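Ticket 360 – Gripper fault during drive removal, Flomanness cell
Status: open, monitoring
Opened by: Gonanetti line support

Problem
The arm on the drive side goes into protective stop when the gripper closes near the drive bays. It has stopped 23 times in 200 cycles since the February update. The second arm is not affected.

Checked so far
Restarted the controller – no change. Swapped the gripper cable for a spare, same fault. Fingertips are not worn. The Flurik log shows the wrist force limit tripping each time, always on the way down.

Cause (likely)
The approach point was taught on the old tower model. On this one the fingers come down too close to the perforated panel at the front of the case.
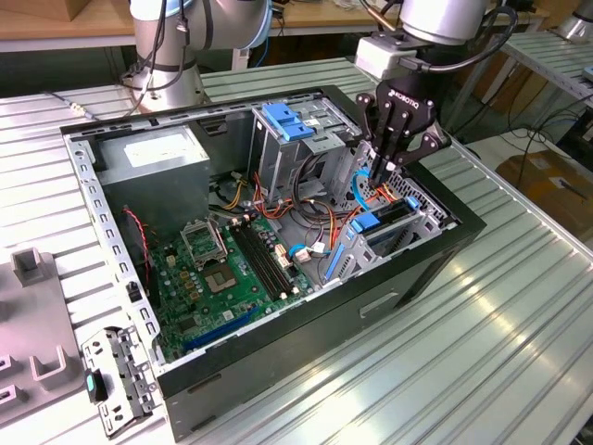 Raised the approach point and slowed the last part of the move. Ran 43 cycles after that with one stop, and the log for that one shows the cable at the wrist pulling tight. Re-tied it with more slack.

Still to do
Quách to send the corrected model file. Keep the cell at reduced speed until it is loaded. Do not raise the force limit to clear the fault.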